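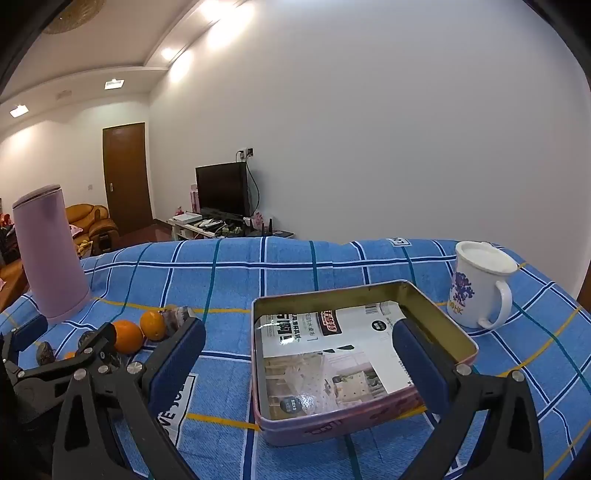 I've been writing letters by hand again since January, real ones, with stamps, and I want to tell you all about it because it has made me so happy. It started when I was looking for somewhere to keep the ones I get back. A tin is perfect for this! Mine is pink on the outside and gold around the rim, and it still has the folded leaflet in it, all in Chinese, with a photo of a bed with lace curtains. I can't read a word and I'm keeping it anyway.

My first letter went to Malou Ragnarsson, who I hadn't spoken to properly since we shared that drafty apartment in Gruvard. I wrote four pages, mostly about my knees and the neighbor's piano. She wrote back with six - six! - and a recipe for plum cake that calls for 20 plums and "enough" flour.

Then I got brave and wrote to my old choir teacher, Valdemar Toft. I had only a street name and a hunch about the house number, so I put both on the envelope and hoped. It took 31 days, but he answered, and his handwriting is still terrible (I say this with love). 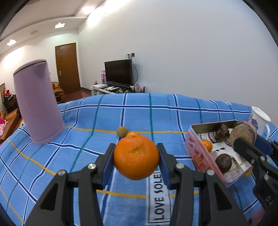

He told me he kept every concert program from those years and asked if I still sing. I do, in the car, with the windows up. I've promised him a recording if he promises not to grade it.

A few people have asked what pen I use. Any pen. I did buy nice paper, 40 sheets of it, cream colored, and then got so nervous about spoiling it that I wrote the first three letters on a yellow legal pad.

Next on my list is Kolbrún, who moved again last fall, so if anyone has her new address please send me a message. I've already started the letter and it's getting long.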